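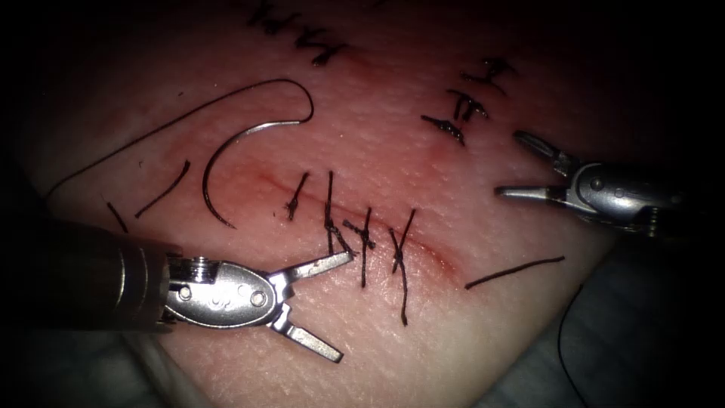 Pad 211, 18 June 2023. Second Sirnton pad out of the new carton, on the bench in the Liyanage room. I wanted to see how the softer grade takes interrupted stitches compared with the firm ones we finished off earlier in June. The cut is a single one on a slant, sloping down to the right, and four sutures sit across it with dark thread. The first on the left is short and leans a little, with its knot down near the lower end. The second is taller and stands closer to upright, and its tail trails off down to the right. I would like them to match better than that. The red tint along the cut also gets deeper toward the lower right end, so judge the edges by feel there and don't go by the color. I have misread that as a gap before on other pads.

Materials
Pad: Sirnton soft, from the Platico carton, skin side up
Thread: Oltilis braided, black, new packet
Length of thread cut: 22 cm
Humidity in the room at start: 83 percent (dehumidifier is off again, see the sheet on the door)

The humidity matters more for the pads than for the thread. The soft grade gets tacky when the room is damp and the needle drags on the way out. I wiped the surface with a dry cloth before starting and left the powder alone, as powder gets down into the fine creases and stays there. If anyone wants to try powder, use one of the old firm pads that are already cut up.

Knots: first throw doubled, then two singles. With the firm pads the first throw held on its own while you set up the second. On the soft grade it slips back a little and the edges drift. Pulling harder is not the fix - it bunches the skin layer and leaves a ridge. What worked better on the practice strip was laying the first throw down flat and keeping a light pull on the long end until the second was down. I noted the same thing for the thin silicone sheets last year and then forgot it. 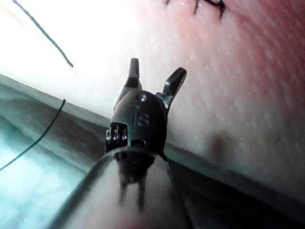 Bite distance is the other thing. I had been going in at 6 mm from the edge by habit, and that is too far for the soft grade. The skin layer is thinner and the bottom of the bite comes up short of where you think it is, so the top closes and the lower part stays open. You can check by pressing next to the stitch with the blunt end of a probe. If the cut opens like a mouth, the bite is too shallow for its width. Go in closer and steeper. I will write the new distance on the card once I have done a full pad with it and not before.

Tails: cut them after each knot, or at least fold them away from the next bite. A tail that lies over the cut gets caught under the next stitch and then you have to pick it out with a pin. I keep doing it.

Light is strong in the middle of the pad and drops off badly at the edges. Fine for this length of cut. For the long pads we will need the second lamp from the cupboard, which still has no plug.
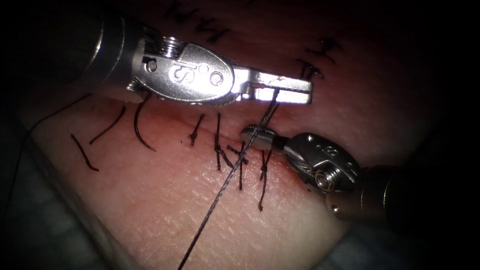

Pad 211, long end of the black suture passing between the tied stitches.

Same thread as listed above. The braid is rougher than our last lot and grips well in the knot, but it saws at the pad if you draw it through quickly. Slow and in line with the bite is better. On the practice strip I got a small tear at the exit hole by pulling across instead of along. Also worth parking the loose length on one side before tying. With a long end crossing the work it is easy to put the needle through it.

Open items
- Firm and soft pads are mixed together in the Platico carton. Mark the soft ones on the back with a wax pencil.
- Oltilis packets: the opened one goes in the small jar with the lid, not back in the drawer.
- Do the next soft pad with the closer bite and a straight cut, same thread, same room if the dehumidifier is running.
- Keep 211 flat in the tray with the cut facing up. I want to look at the edges again after a night off the bench, and pads stored bent keep the bend.
- Replace the dry cloth, it is shedding lint.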